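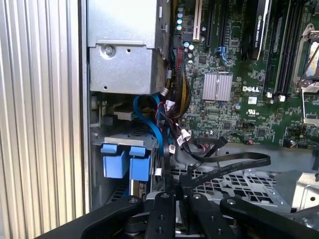

Dell workstation, cover off: power supply, and the board beside it.

Old desktop towers: tips I'd trust and tips I wouldn't

Every second website says a clean-out will make an old computer run like new. I doubt it. I've been pulling dust out of office castoffs since 2007 and most were exactly as slow afterwards. They were quieter, and I'll settle for that.

Shut down, switch off at the wall, unplug the lot. Leave the power supply closed, whatever the bloke in the video does.

Lay the tower flat. You'll see more and drop fewer screws into corners you can't reach.
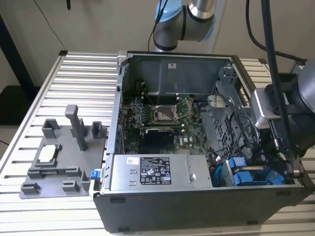 Tower on its side, CPU socket empty.

Compressed air works, in short bursts with the can upright. Hold the fan blades still with a finger. The $50 "electronics brush" from Clelmont is a paintbrush with a nicer handle, as far as I can tell.

Never wipe or blow at bare socket pins. Bend one and you'll be shopping for a motherboard.
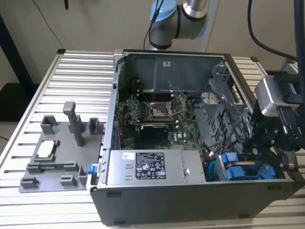 Thermal paste: who's paying for this stuff?

Sivau claims its paste lasts 1000 heat cycles. Maybe so, but I can't test that in a garage in Clemcombe and I suspect you can't either. A cheap tube bought in April did 2 machines with plenty left over. Clean off the old paste with isopropyl and a lint-free cloth, then put a pea-sized blob in the middle.

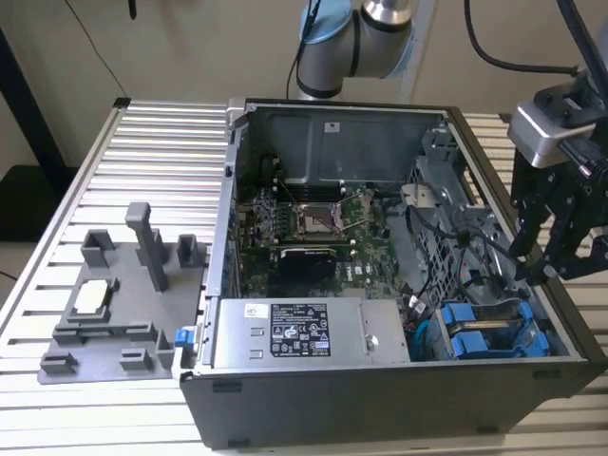

Case open on the slatted bench.

Vacuum cleaners are out, thanks to static. So are dryer sheets, a tip that refuses to die.

Updated 24/10/2019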